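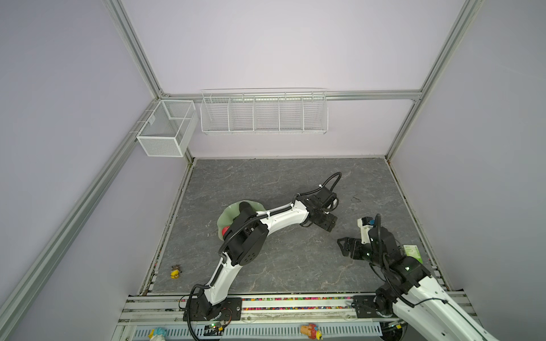 Wire racks on the back wall, green bowl down below

Wall racks vs. bowl on the counter: talk me out of it (or into it)

clasham_kev
Okay, I'm redoing a narrow pantry nook and I keep coming back to this setup: pale walls, metal rail across the back, white wire racks on the back wall, dark marble-look base. My other half loves it. I have doubts.

The long rack has five compartments and they're all empty. Every wire rack I've ever admired was an empty one. Has anyone put real fruit in one of these and kept it up past February?

mestenmum
I have a long one a lot like that and I took it down. Grapes sag between the wires, and anything soft gets lines pressed into it. Onions were fine. Garlic was fine. So I had an expensive garlic shelf.

Z. Jabłońska
I don't agree with any of that. You line it. A folded dish towel in each section and the wires don't touch anything. Mine has been up for 64 weeks (I write the date on the back of things, don't ask) and I've tightened the hooks once. People blame the rack when they've bought the wrong fruit for it.

clasham_kev
If I have to line it, why am I buying wire? The whole sales pitch for wire is air.

Z. Jabłońska
Air gets in from the top and the front. It isn't a sealed tin.

uno_more_shelf
What bugs me is the small basket in the corner. Two halves, fine mesh, boxy. What goes in there? Lemons in one side and limes in the other, I guess, if you're the kind of person who keeps both. I'd fill it with pens and dead batteries in a day.

mestenmum
Tea bags. Mine would be tea bags.

Sumathi Chettiar
I'd keep the bowl and skip the racks.
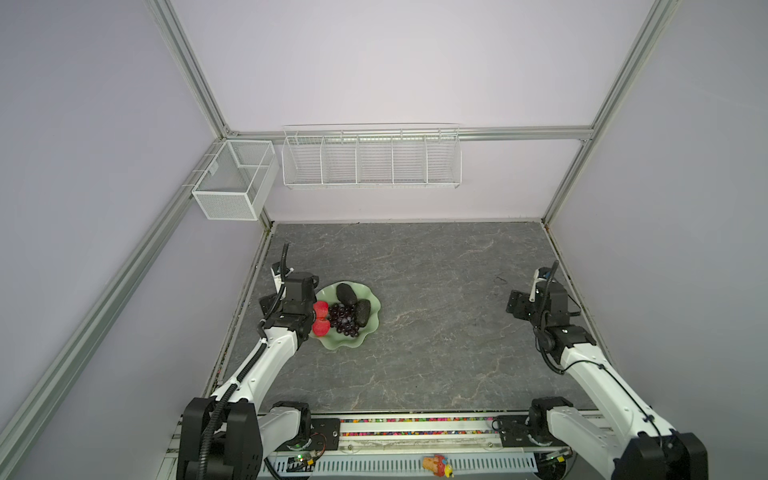
Same corner, bowl full, long rack still bare

Two avocados, purple grapes in the middle, a couple of red ones on the side (strawberries, by the look of them). It all fit in the one green dish with the wavy edge, and meanwhile the five-section rack above it is holding nothing. That tells me where fruit wants to go. You put it where your hand already is.

clasham_kev
One bowl of fruit doesn't prove much, but I take the point. My worry with a bowl is the bottom layer. I found a plum in ours last summer that had gone to liquid.

Sumathi Chettiar
Then you had too much in it. Buy less, use a shallow dish, eat what's on top and look underneath when you do.

szulc_fan
Can we talk about putting avocados with grapes? The avocados in that dish are already very dark. I wouldn't keep them next to anything I wanted to last. Avocados get their own plate in my house.

Sumathi Chettiar
Plenty of avocados are dark when they're ready. You can't tell from the color alone, you have to press them. And if they're ready they'll be eaten by tomorrow, so who cares what they sit next to.

szulc_fan
"Eaten by tomorrow" is doing a lot of work there.

uno_more_shelf
Nobody's mentioned the floor panel. I had a dark marble-look countertop in my last place and I will never do it again. Every crumb shows. Look at the right side in either picture, there's a little dark bit on it and my eye goes straight there.

clasham_kev
Funny, I'd been told the veining hides crumbs.

uno_more_shelf
Told by the person selling it?

clasham_kev
...yes. Same guy quoted me 600 for rail, racks and hooks, installed. Just the long rack and the rail was 57 less, so he's charging hardly anything for the small basket, which makes me suspicious of the small basket.

Z. Jabłońska
600 is silly for a nook. Buy a rail and hang it yourself. And measure how far the rack sticks out before you drill, I had to move mine up because I kept catching my sleeve on it.

mestenmum
Agree with Z. on this one thing only.

clasham_kev
Right, I'm going to try a bowl on the counter for a month and not drill anything. If I find another plum I'll be back and I'll be blaming Sumathi.

Sumathi Chettiar
Check under the plums, Kev.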